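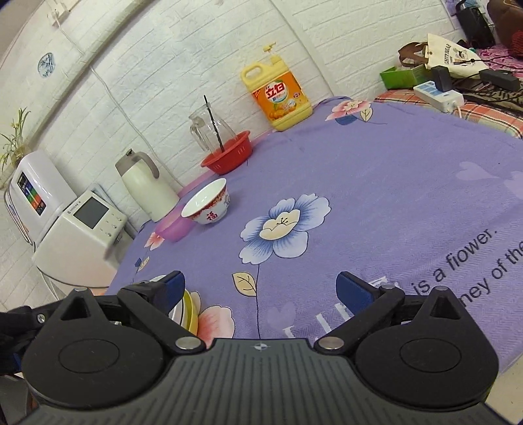

My grandmother's soup recipe starts with "take yesterday's beets," and I've spent most of my adult life not having any. So when Vsevolod Ivanyshyn offered to teach me his family's borscht, which they've made in Lullodov since 1870 (he says!), I was on the next bus with an empty jar in my bag.

First lesson: don't boil the beets with everything else. He bakes them whole, grates them late and adds vinegar before the broth goes in.

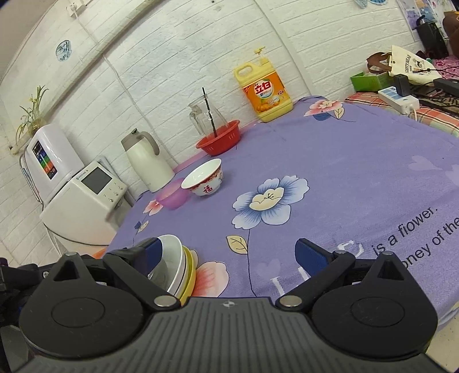
White bowls stacked over a yellow one.

We argued about beans. I'm for them, he's against, and his aunt wants dried plums, which I tried and loved. The pot simmered three hours while we talked about the old cafe on Ersoy Street and its terrible coffee.
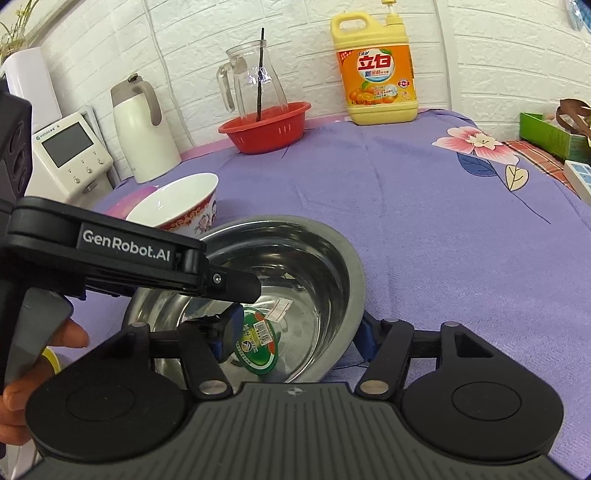

The lavender-purple tablecloth.

Then comes the waiting, and I'm awful at waiting.

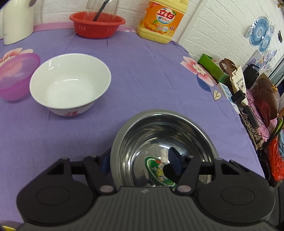
He wants it left overnight, lid on, dill kept back until morning. I lasted until 12 and ate mine standing up, with far too much sour cream and the heel of the rye.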